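April, bench notes, late morning

Sestine bricks again. The seller says they match the Dorno ones stud for stud and that a mixed lot of 390 will sort and build the same. I'll believe it once I've measured a few. The last "identical" batch, from Zarkden, had a handful that wouldn't seat without a thumb and some swearing.

Pulled a blue one-by-three and two one-by-twos, yellow and green, and put them out on the gray top with space between them.

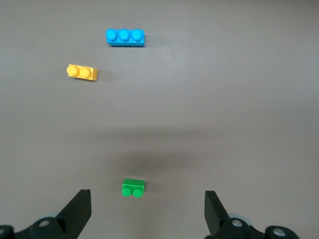

Color means nothing for fit, whatever the Asante sheet claims about pigment and shrinkage. Their test was 200 presses on one brick. One! I'd want 4000 across a whole tray before I put a number on it.

Plan is calipers on stud width first, then a plain press-and-pull against old stock. Old stock is the tub on the lower shelf, 110 pieces, already washed. Don't mix the two – I can't tell them apart by eye and I doubt anyone else can.

Not ordering more yet. Calipers need a new battery.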